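The Firnton Comparison

The instructions of the Office of Domestic Trials at Firnton ran to 3644 words, and the word "apple" did not occur in them until the final schedule. The reporting officer had read them twice before the first session in August, and she read the schedule once more on the stairs.

Two hands were to be compared. The first, supplied by Virano, had been in service at the Office for two winters and was known to every member of the department. The second had come from the Dakness works in a crate marked for the attention of the Director, who had declined to open it. Both were to be fitted in turn to the same machine, which the inventory listed as Unit 759 and which the department, in its minutes and out of them, called Arthur.

The officer took her chair at nine in the morning. It was her duty to record the position of each joint, the force at each fingertip and any remark made by persons present. There were no other persons present. She entered the Virano hand under its proper heading and gave the signal to proceed.
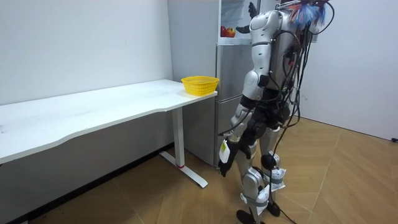
Arthur at the refrigerator, with two apples on the upper shelf.

The Virano hand performed as it had always performed. It closed upon the fruit with a firmness that the officer, in an earlier report, had described as adequate. The skin was bruised in one place. She wrote down the figure and measured the bruise with the ruler provided.

In the afternoon the Dakness hand was fitted and the controller restarted. The arm rose to the shelf, and the fingers spread, and then for a period which the log gives as 2576 milliseconds nothing moved at all. The officer looked to the schedule. A delay in excess of 1000 milliseconds was to be recorded as a fault, and the form had a box for it.

She held her pen above the box. The fingers had begun to close, so slowly that she noticed it first in the numbers on her screen. They met the apple and stopped. The force reading was the lowest she had seen in eleven years at the Office. When the fruit was set down in front of her she turned it over several times under the lamp and could find no mark upon it.

The officer recorded the delay as a fault, as she was required to do. Under "Remarks" she wrote that the hand had appeared to hesitate, struck out the last word, and after some thought wrote it in again. She then signed the sheet, asked Arthur to return to the starting position, and sent down to the stores for more apples.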